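[시뮬] 파란·노란 막대 집기, 닫는 순간 막대가 튕겨 나감 (처리 중)

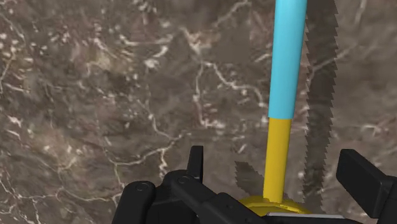 작성자: Beril Coşkun | 프로젝트: Prelo | 담당: Taner Tuncer | 댓글 3 | 7월

어제 Prelo 빌드를 올리고 나서부터 이 작업만 계속 말썽이에요. 그리퍼가 대리석 바닥에 서 있는 막대까지는 잘 내려갑니다. 캡처 보시면 노란 받침이 양쪽 손가락 사이에 들어와 있잖아요. 접근 자세는 괜찮은 것 같은데, 닫기 명령만 들어가면 막대가 옆으로 휙 날아가 버려요ㅠㅠ

100번 돌렸더니 61번 실패했고요, 이전 빌드로 되돌려서 똑같이 100번 돌렸을 땐 실패가 18번이었어요. 원래도 완벽하진 않았지만 이건 좀 심하죠...

제가 해본 것들 적어 둘게요.
- 손가락 닫는 속도를 절반으로: 날아가는 거리만 짧아지고 실패는 그대로
- 바닥 마찰 올리기: 차이 없음
- 시드 고정하고 재실행: 같은 스텝에서 똑같이 튕김 (재현은 아주 잘 됩니다!)
- 막대 질량 두 배: 오히려 더 멀리 감

그리고 캡처에서 막대가 아주 살짝 기울어 있는 거 보이시나요? 윗부분이 받침보다 조금 오른쪽이에요. 초기 자세를 확인해 보니 기울기 값은 0으로 들어가 있던데, 그럼 닫기 전에 이미 뭔가 닿았다는 얘기 아닐까 싶어요. 카메라 각도 탓일 수도 있어서 장담은 못 하겠습니다. 그림자 가장자리가 톱니처럼 깨지는 것도 눈에 거슬리는데, 이건 렌더 쪽 문제 같아서 티켓을 따로 팔게요.

댓글

Taner Tuncer, 오전 10:40
로그 봤어요. 닫기 직전 스텝부터 받침 원판하고 왼쪽 손가락 사이에 접촉력이 잡히네요. 혹시 이번 빌드에서 충돌 메시 바뀌었나요?

Nermin Sarıgül, 오전 11:15
앗 제가 바꿨습니다. 받침 충돌 형상을 원판에서 박스로 단순화했어요. 모서리가 보이는 것보다 바깥으로 튀어나와 있을 거예요. 원판으로 되돌린 브랜치 올려놨으니 한번 돌려봐 주세요.

Beril Coşkun, 오후 2:30
지금 돌리는 중이에요! 초반 몇 번은 안 튕기고 잘 잡히는데 끝까지 봐야 알 것 같아요. 다 돌면 숫자 올릴게요. 그때까지 티켓은 열어 둡니다.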